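Chapter 4
Famous Families and the People Who Read About Them 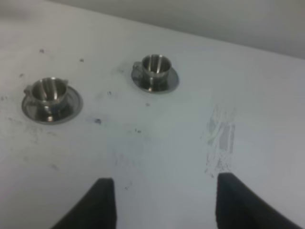

Figure 4.1 Two small stainless steel cups on their saucers.

Think back to the last time you stood in a checkout line and let your eyes wander over the magazine covers. Chances are that at least one of them promised you a new baby, a surprise engagement, or a falling-out between sisters. You may never have bought the magazine (plenty of us only read the cover and feel a little guilty about it), but I would guess you remember the names.

This chapter is about celebrity family news: who writes it, who reads it, and why a singer's cousin can become nearly as well known as the singer. In Chapter 3 we spent a good while on the interview and the red carpet. Now we follow the reporter home, so to speak, to the weddings and the birthday parties.

We will begin with Stater, a weekly that printed its first family tree one February and was startled to receive over 200 letters about it, most of them pointing out a missing aunt! Its editor at the time, Sinan Oral, kept the letters in a drawer and went on to hire two of the people who wrote them. From there we turn to Evside, which did much the same work online with a very small staff and far less patience for aunts.

The second half of the chapter takes up a harder matter, the children. When a parent is famous, how much of a child's life is fair to print? We will compare the house rules at Cordier and Prirkar, two publishers that gave very different answers, and you will be asked to draft a rule of your own in 100 words.

Key terms: family profile, house rule, named source, private figure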